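Applies to Vullwood modular in-plant offices and partition walls. Pricing is handled separately by the Birar sales desk.

**Can a modular office be moved later?**

Yes. Panels are held in aluminum posts without adhesive - two installers can take down a single room and rebuild it elsewhere on the same site.

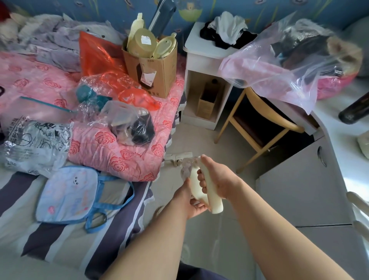

**Do I need a separate foundation?**

The walls anchor directly to a level concrete slab. Uneven slabs are corrected with shims under the base track.

**What panel thickness should I order?**

Standard panels are 3 inches thick. Order 4-inch panels next to presses, compressors or truck docks.

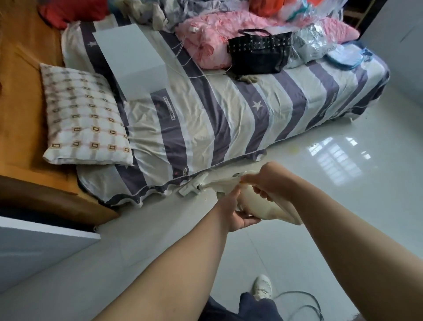 *Bed with a striped fitted sheet and a pillow*

**How is wiring run?**

Posts have an open raceway. Outlets and switches are set at the factory, and final hookup must be made by a licensed electrician.
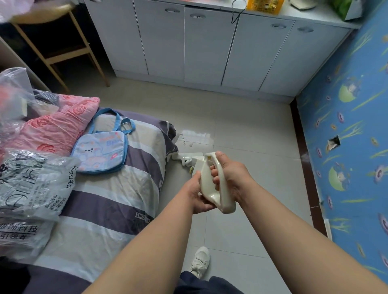
Fotis Gkikas writes that the raceway cover on his Lindemann unit came off more easily after the ceiling trim was loosened first. The trim screws are on the inside face.

**How long is the lead time?**

Orders ship in 22 working days after drawings are signed. Custom window sizes add 3 days.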